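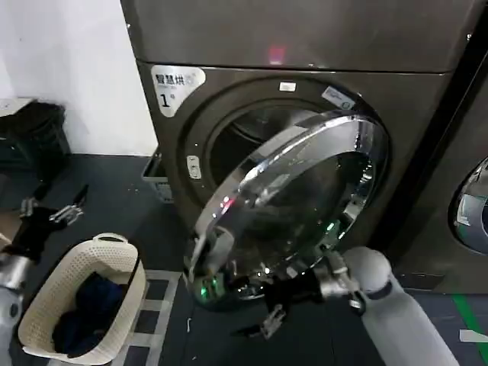 Dryer door grip keeps drifting low, how are you all teaching yours?
Forum: Two-arm setups > Laundry and housekeeping

drumroll_pete
Mon 1 November

Hi all. I look after the two-arm unit at our laundry in Hamdale, and I have one problem left that I can't get rid of, so I'm hoping somebody here has been through it.

The job is dryer 1. Front loader, dark gray, another unit stacked on top, round glass door with a thick chrome rim. Right hand opens the door and holds it by the lower edge, left hand does the basket work. Navy work clothes for the most part, one basket at a time. When it goes well it's a pleasure to watch and I've gotten pretty fond of the thing.

Here's the trouble. Over a day or two the right hand starts taking the door lower and lower on the rim. I teach it in the morning and it's lovely. By the next afternoon it's holding with the tips only, and sooner or later the door slides out of the fingers halfway through the swing and everything stops with a grip lost fault. I clear it, re-teach the pose, off we go again for another day.

What I've done so far:

Re-homed the right arm. No change.
Swapped the finger pads (Diltell, the soft black ones). Better for an afternoon, then the same.
Slowed the door swing way down. Fewer drops but it still creeps.
Checked the joint log, nothing in there except code 394 now and then, and the manual just says "see supplier" for that one. Thanks, manual.

Is there a better place on a round door to hold? Do you all teach it by hand or let the camera find the rim? I've been letting the camera find it.

softstart
It's the chrome. I'd bet lunch on it.

If the camera is finding the rim, what it finds is an edge, and a polished rim under ceiling lights has three or four edges depending on where the highlight lands. Door moves, highlight moves, your "rim" moves with it. We had the same thing on stainless cart handles. Strip of matte tape on the spot you want to grab and the problem went away the same day.

Is the top of the rim really bright on yours?

drumroll_pete
Yeah, very. The whole upper curve goes white. But I'm grabbing at the bottom, which is a lot duller, so I sort of ruled that out. Maybe too early?

softstart
Too early. It fits the whole circle and then works out where the bottom is. If the top half is wrong then the bottom comes along for the ride.

lintfilter
Going to disagree with softstart, and not just to be difficult. Glare gives you scatter. One grab high, one grab low, one fine. Pete says it goes lower every time, always the same direction, over a day or more. A thing that goes one way slowly is mechanical. Something is sagging or something is walking.

Questions before anybody buys tape:

1. Is the base bolted down or on casters?
2. What's it standing on?
3. When you re-teach, do you re-teach just the grab pose or the whole door path?

drumroll_pete
1. Casters, with the brakes on.
2. Dark mat, all over the floor in front of the dryers. Green tape line on the floor too, over by dryer 2.
3. Just the grab pose. Takes me two minutes. Should I be doing the whole path??

lintfilter
There you go. Casters on a rubber mat. The brakes stop the wheels from turning, they don't stop the mat from creeping or squashing down under the wheels. Every time that arm pulls the door it's also pulling itself toward the dryer, or twisting a little. You'd never see it in one cycle. Stick a piece of tape next to one of the front wheels, draw a pen mark on it, come back tomorrow.

And yes, the whole path. If you fix only the first pose, the swing is still drawn around the old hinge position. So the hand starts in the right place and then pulls along an arc that doesn't match the door, and the door slides through the fingers. That's your drop halfway.

softstart
OK the arc thing I'll give you. I still say tape the chrome.

mrs_mangle
Jumping in because I run the same kind of rig on a pair of washers and I had a very similar month back in April. Lintfilter's right about the path. The thing that finally sorted mine was teaching the hinge instead of the grab. You take hold of the door closed, bring it partway by hand in free mode, save, bring it all the way, save, and let the software work out the circle from those three. Then if you have to shift anything, you shift the hinge and the whole path moves with it. Way less work than poking at each pose.

(If you have the older pendant it's buried under Fixtures, then Round Door. I spent a whole evening looking under Motion like a dope.)

Also keep your left arm well back while you're doing this. I bonked a very nice basket.

drumroll_pete
I have the older pendant! And I have definitely been looking under Motion. Thank you!!

Left arm's another thing I wanted to ask about. It hangs out low in front of the dryer while the right one has the door, over on the side where the basket is. There's a drawer thing down at the bottom of the dryer on that side that can stick out a bit. Anybody have a rule for how much room to leave? I've been eyeballing it.

mrs_mangle
Push the drawer in before every run and make it a line on your start sheet. I wouldn't leave that one to eyeballing.

knucklebuster
Can I be the grump? Why are you holding the door at all? Open it, let go, let it stand open. Most of these doors stay put once they're past ninety. Holding it ties up a whole arm and every second you hold it is a second it can slip. I did a cell in Guimarães years ago, bagging line, hinged lids, and the guy before me had the robot hold every lid the entire time. Took that out and the faults went away. Didn't fix anything, just stopped doing the silly part.

drumroll_pete
Fair question. I tried it. On this one the door drifts back toward closed if it isn't held. It's a slow drift but the left hand is in and out of there with clothes and I really don't want it shutting on the wrist.

knucklebuster
Then your dryer isn't level. Shim the dryer.

drumroll_pete
It's a stack. I'm not shimming a stack, the laundry manager would have my head. And the hinges have been like that since before I got here.

knucklebuster
Suit yourself. You're using a robot arm as a doorstop.

lintfilter
In fairness to knucklebuster it is an expensive doorstop. In fairness to Pete, I wouldn't touch a stacked pair either without whoever installed it standing there.

hjordis
Hjørdis Vik here, I used to do field service on the Bratasik arms and I still answer mail about them, for my sins. A couple of things from that side.

The 394. On the units I worked on, that code meant the hand had closed further than it expected to for the object it thought it was holding. So it isn't a fault by itself, it's the hand telling you the rim felt thin. You get it when the fingers are only catching the edge. If you write down the time of each one you'll have a very good picture of how fast you're drifting, much better than waiting for the drop.

Grip force. Please tell me what number you have in there. People turn it up when they see slipping, and then the pads squeeze out sideways and slip worse. We set round doors to 56 and left them. If yours is much above that, bring it down before you do anything else.

Then wipe the pads and the rim. Dryer rooms have softener residue on everything. A damp cloth, then a dry one, at the start of the day. I have driven a very long way to wipe down a gripper.

drumroll_pete
Um. It's at 222. I turned it up in steps every time it dropped. I feel like I've been caught at something.

hjordis
You and everybody else. Bring it down.

softstart
222, lol. That poor rim.

drumroll_pete
Right, back with news. What I did, in order, so the next person can find it:

Grip force down to 56. Wiped the pads and the rim. Pushed the drawer in. Put a pen mark by the front left caster the way lintfilter said. Re-taught the door with the Round Door menu, three saves, took me a coffee and a half. I left the lighting and the chrome alone so we'd know.

First day: no drops, no 394. Second day: no drops, two 394s, both after lunch. And the caster is off the pen mark! Toward the dryer, a little under the width of the pen cap. So it is walking.

lintfilter
I'll take that lunch, softstart.

softstart
He hasn't tried the tape yet so the bet is still open.

mrs_mangle
Cut out the mat where the wheels go and put the casters straight on the floor. Or get the screw-down feet. I have the feet and I like them, but you do need to re-teach once after you drop them because everything sits at a new height.

drumroll_pete
I priced the feet with the floor plates and fitting and it comes to 2150, which is going to need a conversation with somebody. Cutting the mat is free, but it's their mat. I may ask for the mat first and look sad.

One more thing for hjordis, should I be re-doing the three saves every morning or only when I see a 394?

hjordis
Only when you see one. If you re-teach every morning you'll hide the walking from yourself, and then one day it's moved far enough that the left arm is in the wrong place too. Leave the pen mark where it is and check that in the morning. Takes you no time.

knucklebuster
Still say shim the dryer.

drumroll_pete
Noted, and no.

Mat gets cut Thursday, I got a yes. I'll put softstart's tape on the rim the week after, by itself, so we can settle the lunch. Does matte electrical tape hold up on a dryer door or does the heat get to the glue?

softstart
Skip electrical, it goes gooey. Cloth tape, the kind for stage floors. Clean the chrome with alcohol first.

mrs_mangle
And round off the corners of the tape or the pads will pick at it.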